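Nigam Household Water Diary

README for the second release

Hello, and thank you for downloading the diary. What you have here is a collection of written entries about how people use water at home, kept by households in and near the town of Prarell. It started as a small side project of mine when my own water bill went up and I wanted to know where it was all going, and then some neighbors wanted to join in, and then their cousins did, and it grew from there. I have tried to write down everything I wish I had known when I first opened somebody else's data, so please forgive me if I go on a bit.

What's inside

The release holds 1,000 diary entries from 49 households. Each entry covers one day in one home. People wrote down what they used water for, the time of day, a guess at how long the tap was running, and anything else they felt like telling me (and some of them felt like telling me a great deal, which I love). Of the full set, 633 entries also come with a meter reading taken that same evening. The rest have the written part only, either because the meter was hard to get at or because it was dark and raining and nobody wanted to go out there. I don't blame them one bit!

The files

entries.csv is the main table, one row per diary day.
homes.csv has one row per household, with the number of people, the type of home and whether there is a yard.
notes.txt holds the longer comments, matched to the main table by entry number.
words.txt is a little glossary. Folks in Prarell have their own names for things, and "doing the steps" means washing down the front stoop.

Column names are in lower case everywhere. Times are local and use the 24-hour clock. An empty cell means the person left it blank, and a zero means they wrote a zero, so please don't mix the two up when you load the table.

Rooms and labels

Every use is filed under a room: kitchen, bath, laundry, yard or other. Kitchen is by far the chattiest group, full of rinsed beans and soaking pans and kettles filled twice. If a home has a laundry sink in the kitchen, I filed it under laundry whenever the writer was washing clothes and under kitchen the rest of the time.

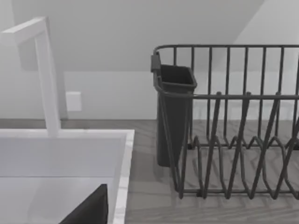
Sink and faucet, rendered view.

I put the labels on by hand, going through the whole pile two times with a long break in between. Where my first and second labels didn't agree, I kept the second and put a "y" in the column called unsure. You'll find 288 of those, mostly mop buckets and pet bowls, and you are very welcome to disagree with me about them.

Known problems

Running times are guesses, and people tend to like round numbers, so expect a lot of fives and tens. Thursday is heavier than the other days, as that was when I sent out my reminder note. Apartments are thin on the ground compared with houses. The December entries include a pipe repair on one street, and several homes there filled pots and tubs ahead of time, so their numbers look strange for a few days.

Privacy

Names, street names and house numbers have been taken out, and meter numbers were never collected. If you spot something I missed in the notes, please tell me before you share it any further.

Using the data

You may use and share the diary for study, teaching or plain curiosity, so long as you credit the Nigam Household Water Diary and pass this README along with it. Please don't use it to set prices or to try to work out who lives where. The tables open fine in any spreadsheet program. If you make a corrected version, change the release number in the file name so that the two don't get tangled.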